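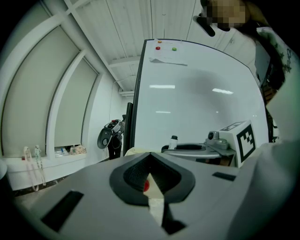

Re: Open day at the Brultley lab, places and times

Filed under: Lists > Member visits > Robotics

Arlindo Coutinho wrote:
> Is the open day still on, and can we try the grippers ourselves
> or is it watching only? I would bring two people from Hanex.
> Also, who do I send the names to?

Arlindo,

Yes, it is on. You can try them. Each group gets 15 minutes with a hand-held gripper, and after that Jucélia Figueiredo shows how the recordings are used on the arm. She did the same demo in November and it ran over, so she has dropped the slides and will work from the whiteboard.

The cube markers stay on the equipment during the demo. Please don't cover them with your hand or a sleeve, or the tracking drops out and we have to start the take again.

The room takes 27 people. Send names to Osvaldo Guerra, not to the list. The two from Hanex are fine if he has them by 4/13/20. He also needs to know if anyone is bringing a laptop, as outlets are short.

Parking is behind the Darnora building. Come in by the side door and go up one floor. Badges are handed out at the top of the stairs and have to come back at the end.

I don't have an answer yet on filming. I will ask and post it here.

Vanderleia Vieira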